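Gripper pair at Curncombe, kitchen station – routine check, 29 March 2023
Filled in by Gareth Kettle

I've kept to the Norik sheet for the order of things and put my comments under each item as I went, because last time I saved them all up for the end and then couldn't read half my own handwriting. Please do the same if you're taking over in April.

**1. Screws on the linkages**

- [x] Left gripper, all heads seated
- [x] Right gripper, all heads seated
- [ ] Paint marks renewed

The outer right linkage had worked itself a shade slack again, so I took it up by hand with the short driver and then opened and closed the jaws slowly a few times to be sure I hadn't pinched anything. It runs very sweetly now. Do resist the temptation to give it one more turn for luck! The plates are plastic, and they'll let you pull the head right down into them before they complain. I couldn't find the paint pen, which I suspect went off to Holroyd in somebody's coat, so the marks are still to do.

**2. Finger pads**

- [x] No splits or lifting at the edges
- [x] Wiped with a damp cloth, then a dry one
- [x] Pads meet squarely when closed

The pads are due for changing at 1000 hours and the counter reads 900, so we have a little in hand – but I'd get the new ones ordered all the same, as the last lot took their time coming. Run a fingertip along the inside face of each one when you wipe it. A pad can look perfectly healthy and still have a smooth patch where it has been doing all the work, and it's that patch that lets a thin thing roll away from you.

**3. Jaw opening and slow close**

- [x] Both jaws start moving together
- [x] No grating or sticking over the full travel
- [x] Returns to fully open when released

I like to do this one over the cloth with proper chopsticks laid out, and not with the test bar from the case. The bar is a lovely bit of kit but it's far too well behaved.

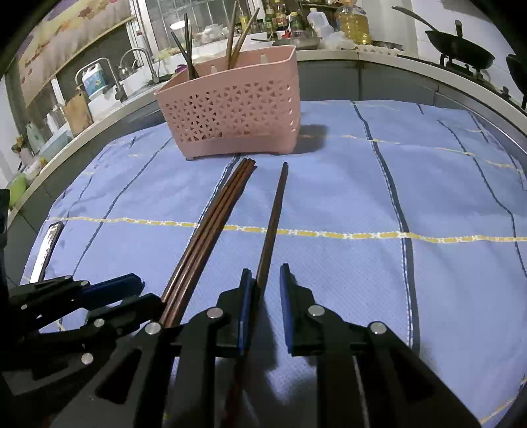

Bring the jaws down until the pads are either side of the stick, stop, and have a good look before you close. If one pad is nearer than the other, shift your wrist and don't be tempted to correct it with the trigger. Close gently, lift a hand's width, hold for a slow count and set it down again. I did this with each gripper in turn and was quite happy with both, although the left was a touch lazy on the first go after standing overnight.

**4. Work area**

- [x] Cloth flat, no ruck under the pieces
- [x] Basket steady on its feet
- [x] Hob off and checked by hand at the knobs
- [ ] Spare cloth in drawer

The spare is in the wash. I know we've all been in and out of that kitchen a hundred times, but please do put your hand to the knobs each time, even if you're certain.

**5. Case and paperwork**

- [x] Case number 1779 agrees with the label
- [x] Drivers back in their slots
- [ ] Numitz grease in date

The tube of Numitz has lost the printing on its crimp, so I can't tell you whether it's in date or not, and I've left the box unticked. It smells all right. I've used none of it today.

**Left over for next time:** paint marks, pads to order, new grease, spare cloth back in its drawer.

Passed for use. G. Kettle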